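Skitumley Site Forum > Grounds > Yellow bay lines, Lonavdale lot

lot_desk
Nov 16, 2020
Members are asked to comment on the proposal to repaint the yellow lines at Lonavdale. Fukex has quoted for 11 bays. The work would close the lot for 2 days.

opoku_gate
The Opoku entrance supports the proposal. Drivers have been stopping across the corners, and we have received six complaints.

bay30
I must disagree. The lines are legible. The funds would be better spent on the drain by the gate – it was reported last winter and remains open.

lot_desk
The drain falls under a separate budget. Please post a new thread for it.

bay30
Noted. My objection to the closure stands. Could the work be done one row at a time?

opoku_gate
Half the lot would be acceptable to us. One row at a time would take too long.
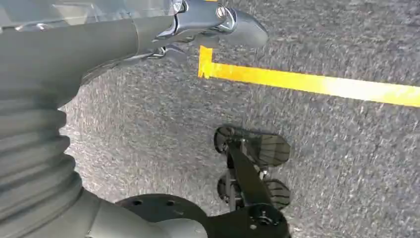
Skitumley Grounds and Parking Office
Yellow line and corner on the asphalt. The office will ask Fukex to price the work in halves, and corner marks will remain part of the request. Replies are open until the end of November.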